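Tuesday's bread was a disappointment, so I shall start with the weather instead. It is May and it has rained since breakfast, a soft sort of rain that you can't hear unless you stand at the back door with it open, which I did for longer than I meant to, in my slippers, holding a mug that had gone cold.

I have been meaning to write properly about the choir, and I keep putting it off because so much has happened that I don't know where to take hold of it. So I'll just take hold anywhere.

We are doing the Lakinstead concert after all. I had quite given up on it. The hall wanted its deposit by the end of April and we hadn't got it, and then the hall's own roof started letting in water over the stage and they had to put everyone back a month, which gave us the time we needed. I know I oughtn't to be glad of a leaking roof, but I was glad, and I said so to Aparecida on the telephone and she laughed so much she had to put the receiver down and come back. The room holds 300 if they open the balcony. We have never sung to anything like that. The most we ever had was the carol evening at the chapel in Brevow, and a good part of that lot had come in for the mince pies and stayed because the doors were stiff.

Aparecida has us doing a Portuguese lullaby her grandmother used to sing. She wrote the words out for us the way they sound, in big blue capitals, and then got cross with her own spelling and crossed half of it out, so my copy looks like a ransom note. I have it propped on the kitchen windowsill behind the taps and I practise it while I wash up. The vowels go up into your nose. I can do it perfectly well at the sink and then on rehearsal night, with the altos all round me, my mouth goes back to being a Midlands mouth and I sing it as though I were ordering chips.

Still, it is a lovely thing. The tune goes down by steps, and just when you think it has got to the bottom stair and will stop there it goes down one more. The first time we managed it all the way through without the piano I felt my eyes prickle and had to look hard at the fire notice.

I've been an alto for 9 years now. I put that down and then sat looking at it. It doesn't feel like it. I only went in the first place because I had walked past the door in the wet (it is always wet in this diary, I've noticed, reading back) and they were singing something I half knew, and a woman on her way in held the door with her foot and said, are you coming or going? I said coming. I hadn't sung since school. I had been asked at school to mouth the words, as it happens, by a teacher with a very small head, and I believed him for thirty-odd years, which seems a great waste when I think about it now.

Gangadharan gave me a lift home after the last rehearsal as my bus has been taken off again. He drives very slowly and talks very fast. He told me all about the bass line in the Momenel piece, which he says is the best thing a bass has been given to sing in his whole life, and he sang it to me, all the way along the ring road and twice round the roundabout when he missed our exit. I do like him. He was so quiet when he joined, you'd have thought he was there to see to the radiators. Now he has opinions on breathing and brings his own pencil sharpener.

The Momenel piece is the one I'm frightened of. It's the long one, after the interval, with the altos coming in by themselves on a note that has nothing to do with the note before it. You have to pick it out of the air. Jean on my left always gets it, she has an ear like a bat, and the rest of us wait a tiny bit and then climb on to hers. If Jean ever has a cold we are done for. I have tried finding it from the tenors, and I've tried humming it under my breath from the page before, which got me a look from the sopranos. I've even tried thinking of the doorbell at my aunt's old house, which I'm nearly certain was the same note, and that worked beautifully once and then never again.

I went up to the loft this morning for my black skirt. It wants letting out. I shan't write down by how much. While I was up there I found the box with Mum's sheet music in it, all those songs with a lady leaning on a gate on the cover, and I sat on the edge of the water tank and went through them until my legs went dead. She has put pencil marks all over them. Little ticks for where to breathe, and in one place "NOT YET" underlined three times, and I could hear her saying it, though not to me, I suppose, more to herself, at the piano with the front room door shut. I never thought of her as someone who rushed. I brought that one down and put it in my choir folder. It isn't anything we are singing. I just like it being there.

Then of course I had to go out again, for hooks and eyes, because the ones on the skirt had rusted. I walked down to Yousafzai's, where they still keep the drawers of buttons and will sell you two of a thing if two is what you need. It takes an age in there and I never mind. There was a young man ahead of me buying elastic who didn't know what width he wanted, and we all helped him, and by the end there were four of us pulling bits of elastic and giving our views. He went off with far too much of it. I bought my hooks and eyes and a reel of black thread, and some green ribbon I had no use for at all, and then I met Pauline outside under the awning and we talked about her knee until the rain got in under it and drove us apart.

The envelope fund stands at 3,134, she tells me. That's pounds! I had to ask her to say it again. It has gone up in dribs and drabs from raffles and the plant stall and the sponsored hum, and it will do the deposit, the piano hire and the printing, with enough over to pay the accompanist what she ought to have been paid all along. I was so pleased I gave Pauline the ribbon.

Supper was an egg. I wasn't hungry after the toast and then the other toast. I had the wireless on for company, and there was a choir on it, one of those very clean cathedral ones where you can't hear anybody being anybody, and I thought it was beautiful and I also thought, a bit disloyally, that I would sooner listen to us. You can pick people out in ours. There's Gangadharan being careful at the bottom, and the two sisters who go sharp when they're happy, and Aparecida at the front singing everyone's part at once with her eyebrows.
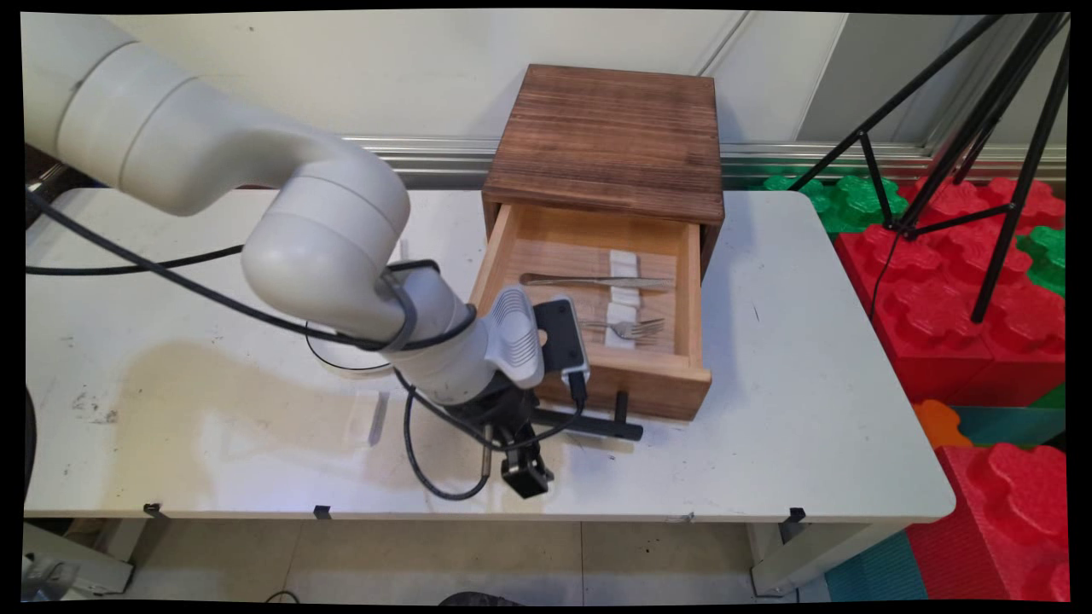 I must try to get the folders sorted before next rehearsal. Mine has everything in it from the past three years, including a recipe for marrow chutney and someone else's gas bill, and when Aparecida says turn to the lullaby I'm always the last one rustling. She never says anything. She waits with her hands up and looks kindly over my head at the clock, and I would much rather be shouted at. So I'm going to put it all in concert order, lullaby, the two folk songs, the sea one, then the interval, then the Momenel, and everything else can go in the sideboard and take its chances.

I want to ask my brother to the concert and I've been going back and forth on it all day. He has never come to one. It's a long way, and he isn't a great one for sitting, and I think he still has it in his head that I can't sing, having shared a wall with me when we were small. I started a letter to him after supper and it came out very stiff, like an invitation to a prize-giving. I tore it up and started another that was all jokes. That was worse. What I'd like to say is just that there is a place in the lullaby where it goes down the one extra step, and I would like him to be in the room for it. Perhaps I'll ring him. He is better on the telephone before nine in the morning, before he has got cross with the newspaper.

It is gone eleven now. The rain has stopped, or I've stopped noticing it. I've done 2 of the hooks and my eyes won't do the others by this lamp, so the skirt is over the back of the chair with the needle stuck in the waistband where I shall certainly forget it and find it the hard way. I've had one more go at the alto note, very quietly, on account of next door. I checked it against the piano and it was the right one, or near enough that I shut the lid quickly before I could be told otherwise.

Must remember: ring the chiropodist, return Jean's cake tin, milk.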